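Search this notebook
Enter keywords Go

2018-11-14
Entered by Larasati Manurung

Drying rail and clip hangers, continued from the August pages

Purpose of this entry: settle the loop spacing on the cast rail, decide which of the hangers stay in service, and write down the sock procedure so that Fikri and I stop doing it two different ways.

Rail first. The casting is the second one out of the Kusuma mold. Cream resin, loops cast in one piece with the bar. I did not sand it. The surface is uneven and there are drips and bulges where the loops meet the bar, left over from the pour. They are ugly but they are all thick spots, and I would sooner have extra material at the root of a loop than a clean fillet with a void in it. The first casting had a void at the root of one loop and it let go at 759 g, well under what we wanted.

Proof load for the second casting: 1,000 g per loop, one loop at a time, left overnight. No cracks found with the hand lens. The bar itself sagged slightly at midspan with all loops loaded. Recovered by the next morning. I did not measure the sag because the dial gauge was out on the Volex job.

The loops are not equal. The ones toward the right came out larger, with oval openings, and the pitch between them is wider. That was deliberate on the drawing (Fikri wanted to compare narrow and wide on the same bar) but the difference in the part is greater than the drawing shows. Hanger wire goes into the wide loops with much less fiddling. In the narrow ones the tip tends to land on the lip and skate off to one side.
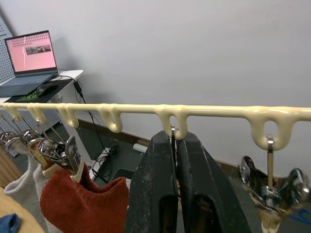 The other issue with the narrow pitch is crowding. Two clip hangers in neighboring loops will touch at the stems, and once there is a sock on each, the fabric overlaps and the inner faces dry last. Ribbed knit is the worst for this. For the next casting I propose the wide pitch along the full length and fewer loops. Fikri disagrees and says we should keep the count and lengthen the bar. The bar length is fixed by the bench brackets, so that means new brackets. Left open.

Hangers in use

Type A. Chrome wire with metal clips. Strong spring, narrow jaw. Holds anything, including things we do not want held that hard. Leaves a crease in the cuff of fine knit that is still there after a day. Hook end is thin wire and goes into any loop on the rail.

Type B. Cream plastic clip pieces. Wider jaw, softer grip. No crease that I can find. Slips on heavy socks straight from the rinse, fine after spinning. Two springs replaced in August, none since.

Type C. Cream plastic, wavy outline, straight lower bar with small pegs, metal clips hanging from the bar. Bought from Fledex as a sample. The clips swing freely and they are not evenly spread. If both socks of a pair are put on neighboring clips at one end, the whole hanger tips and the light end rides up. This has to be corrected by hand each time. Suggest we always load from the two ends inward and use the middle clip last.

I have asked Fledex whether the C type can be had with the clips fixed in position. No reply yet.

Sock procedure, as agreed this morning

1. Lay the socks flat on the wooden table, toes away from you, cuffs toward you. Pairs next to each other, odd ones to the left.

2. Smooth each one from heel to cuff with the flat of the hand. Do not pull lengthwise. The wool ones take a stretch and keep it.

3. Hang the hanger before clipping anything to it. Loading it on the table and then lifting it means the clips tangle on the way up.

4. Clip at the cuff, one clip to each sock, with the jaw covering the full depth of the ribbing. A clip on the edge only will walk off.

5. Check that the hanger sits level. If it does not, move the heavier sock inward by one clip.

6. Write the time on the sheet.

Step 3 is the one we were doing differently. I tried it both ways with the same pairs and the tangling was bad enough with type C that I am not interested in arguing for the other method any longer.
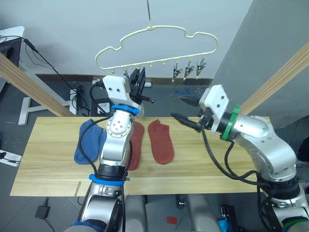
Color transfer: the dark red pairs are from the Pokham lot and they bleed. Not much, but a damp one left lying against a pale one marks it. Keep the reds off the bare wood when wet, too; use the tray. One of the light gray socks from the first batch has a pink toe now and has been taken out of the weighing series. It can still be used for clip tests.

Weights, for reference. One red sock after spinning, 203 g on the bench scale including the 200 g check mass I forgot to take off. Discarded, and reweighed with the pan cleared, but the reading would not settle below the resolution I trust for anything that light. We need the small balance. It is due back from calibration and I have put our name on the booking sheet.

Clip pull-off, qualitative only, done with a spring scale hooked through the toe:
Type A, did not release before the fabric distorted. Stopped there.
Type B, released cleanly, repeatable.
Type C, released unevenly. The end clips held better than the ones near the middle. Could be the springs, could be the angle I was pulling at, as the bar rotates under load. Repeat with the bar clamped.

Fikri's note, copied from the whiteboard before it was wiped: "Wide loops yes. But round the inside edge or the wire will saw through it in a year." Fair point. The chrome hook has a fairly sharp cut end and I can feel a burr on at least one of them. I have dressed the ones I could reach with a fine file. The inner edge of the loop should get a radius on the next mold; I will mark up the drawing.

To do
- Mark up rail drawing: wide pitch, radius inside loops, same bar length until the bracket question is settled
- File the remaining hook ends
- Clamp fixture for the type C bar
- Small balance, then reweigh all pairs dry and spun
- Second tray for the Pokham reds
- Ask Kusuma whether the mold can be opened up at the narrow end or has to be recut

Fikri has the drawing file checked out. Do not edit the copy on the shared drive, it is the old revision with the square-ended bar.

Recent entries
Cast rail no. 1, failure at loop root
Clip springs: replacement and fit
Pokham lot, rinse test
Bench brackets, as measured
Volex job, gauge sign-out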